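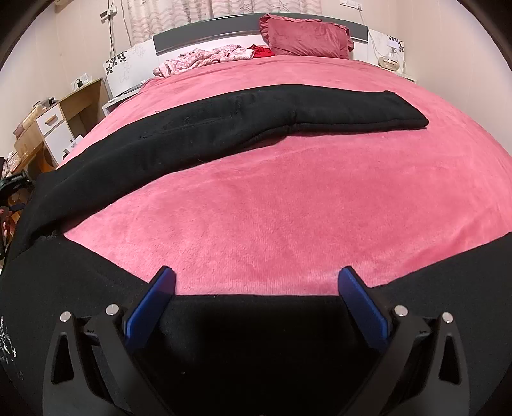
*Slide 1: large bed, pink plush blanket. Leave it up while people sit down.*

**Opening (two minutes, no more)**

Evening, all. Thanks to Sorcha Rafferty for the invitation, and for letting me keep the title, which was "Is Your Mattress Really Worn Out?" The one on the poster is gentler. I prefer mine.

Ask for hands: who has been told to replace a mattress every eight years? Wait. Who knows where the eight comes from? Wait longer.

I spent most of October trying to find out. I got as far as a leaflet quoting a website quoting the same leaflet.

**The Plerkeck survey**

- This is the one shops like to wave at you. 3,904 people asked how they slept after buying a new mattress. Most said better.
- Well, they would. They'd just paid for it.
- No comparison group. Nobody was given their old mattress back in a new cover, which is the test I'd want to see.
- Asked once, 6 weeks after delivery. I wrote to ask whether anyone went back after a year. Fergal Lynch in their press office sent me a very polite reply and a discount code.
- (Don't read out the code. I did in Roredholm and lost the room for five minutes.)

**Toppers, pads, plush things**

SLOW DOWN HERE. Last time I rushed it.

A soft layer on top changes how a bed feels in the first minute. I'll grant that, anyone can feel it. What I don't accept is the jump from "feels nice when I press it with my hand" to "supports the spine". Pressing it with your hand tells you about your hand.

The Stirkik topper claims "pressure mapping". Ask what was mapped, on whom, and for how long. Colm Hegarty asked at the Quinlan trade fair and was told the map was "illustrative". Let that sit for a second.

**Firm or soft?**

My honest position is that I don't know, and I'm wary of anyone who does. People vary. So do backs, and so does what you slept on as a child. If somebody in the room has a bad back, they should talk to a doctor or physio before a salesman. Say this plainly and move on.

**What I'd do with 200 euro**

- Curtains that shut properly. Mine never met in the middle until last year.
- Turn the mattress you've got. Check the label first, some are one-sided.
- Look at the slats. Jarlath Brennan was ready to spend a fortune, then found two slats snapped under his side. New slats cost him less than 50.
- Keep the rest.

Someone will say Jarlath is only one man. Correct, and I'd make the same complaint. Snapped slats are at least something you can go and look at.

**Questions**

Orla Hayes has the roving mic. Likely ones: magnets (no), weighted blankets (small studies, mixed, I'd borrow one before buying), dust mites (ask me at the tea).

If it goes quiet, ask who still has the receipt for their mattress and what the guarantee says about sagging. Have my own copy ready, page two, the paragraph on "normal body impressions". Finish by half eight, they need the hall.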